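Consejos para el taller: cuidado y archivo de los materiales del registro de miembros

La corporación conserva en papel una parte de su documentación: formularios de afiliación, árboles genealógicos aportados por las familias, mapas anotados durante las salidas al territorio y actas firmadas. Las siguientes indicaciones se aplican a las oficinas de Jatitz y Nornden y a los miembros que guardan copias en casa.

Formularios de afiliación

Rellene el formulario con bolígrafo de tinta pigmentada negra. La tinta de gel tarda más en secar y se transfiere a la hoja contigua cuando el expediente se cierra enseguida. Deje un margen izquierdo de 3 cm para la perforación. Si se equivoca en el nombre de un antepasado, trace una sola línea sobre el error y escriba al lado la forma correcta con sus iniciales. No use corrector líquido: se agrieta al doblar la hoja y el escáner lo registra como una mancha.

Retire grapas y clips antes de entregar los documentos. Para sacar una grapa oxidada, apoye la hoja boca abajo, levante las patas con una espátula fina y extraiga el puente por el otro lado. El quitagrapas de pinza rasga el papel antiguo.

Mapas anotados

Los mapas de reuniones comunitarias se guardan planos. Si llegan enrollados, extiéndalos entre dos hojas de papel secante y coloque pesos forrados de tela en las esquinas. No los planche. El calor fija los dobleces y funde cualquier trazo de cera.

Las anotaciones en cera requieren una hoja intermedia de papel glassine o siliconado. El papel de periódico no sirve, pues cede tinta y acidez. Apile los mapas sin sobrepasar el borde del cajón y ponga los de mayor formato debajo.

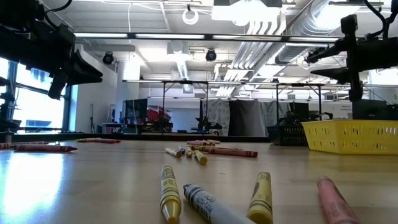 Departamento de Registro de Miembros y Archivo Comunitario

Manchas de cera en mesas y documentos

En una mesa de madera barnizada, enfríe la mancha con hielo dentro de una bolsa cerrada y levante la cera con una tarjeta de plástico, siempre en el sentido de la veta. El resto de color sale con un paño apenas humedecido en agua jabonosa. Seque de inmediato. Pruebe antes en una zona poco visible.

En el papel, no intente disolver la cera. Retire únicamente las partículas sueltas con una brocha de pelo suave, desde el centro hacia fuera, y anote la mancha en la ficha del documento. Una ceración extensa —por ejemplo, la de un mapa coloreado por completo— se considera parte del original y no se elimina.

Cajas y sobres

Use cajas de cartón sin ácido. La caja Fairclough de tapa abatible admite hasta 128 expedientes sencillos; con árboles genealógicos plegados conviene dejar más holgura. Una caja demasiado llena deforma los lomos, y una medio vacía permite que las hojas se comben. En el segundo caso, complete el hueco con un separador de cartón plegado.

Rotule la caja a lápiz 2B antes de llenarla. El rótulo lleva el número de expediente inicial y el final, la oficina de origen y el nivel de acceso. Los nombres familiares no se escriben en el exterior.

Digitalización doméstica

Las copias de árboles genealógicos se escanean a 200 ppp si solo contienen texto impreso. Para manuscritos a lápiz, fotografías y mapas, la oficina de Jatitz trabaja a 500 ppp en color. Limpie el cristal del escáner con un paño de microfibra seco y desactive el realce automático de contraste, que borra los trazos débiles.

Guarde los archivos en TIFF y conserve una segunda copia en otro soporte. Los discos Markon del archivo se comprueban cada mes de marzo. En casa basta con abrir varios archivos al azar una vez al año.

Humedad e insectos

Mantenga las cajas separadas del suelo y de las paredes exteriores. Si aparece moho, aísle el documento en una bolsa de papel, no de plástico, y avise a la oficina antes de cepillarlo. Las bolitas de naftalina están desaconsejadas en cualquier caso.

Las consultas sobre materiales con acceso restringido se dirigen a Feng-yi Yu, en la oficina de Nornden.

Última revisión: 29 de septiembre de 2026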